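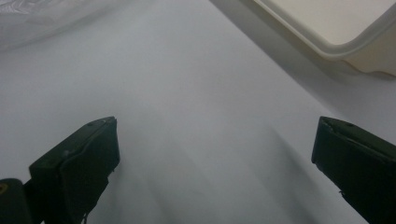

3/9/26, bench 2

Resurfacing the small assembly table. Old top was stained and had a raised seam that caught paper parts, so B. Mészáros and I stripped it last week and put down the Plosulix white sheet.

Flatness: straightedge along both diagonals, feeler gauge at the corners. No gap over 0.2 mm except the corner nearest the door, 0.4 mm. Shimmed, rechecked, 0.2 mm.

Glare is better than on the old top. Light meter at the center read 2,810 lux with both overheads on, which is too much for sorting small pale parts. With one overhead off it drops to something workable. Dolores wants a dimmer; I would try moving the lamp first.

Wipe test: 20 passes with isopropyl on an offcut, then pencil, marker and cutting oil. Pencil and oil came off. Marker left a faint gray shadow after 9 minutes. Do not write on the top.

Slip test: a 200 g block on the offcut started to slide at some 15 degrees tilt. Paper slides sooner. Thin card is fine.

Edge strip not glued yet. Clukix adhesive is on order, Berenice has the number. Until then no clamps on the long sides and nothing heavy dragged over the edge.

Open:
- second offcut for heat test (Crescencio)
- lamp position
- label the cleaning bottle, it still says acetone

Leftover sheet is behind the cabinet, film side to the wall.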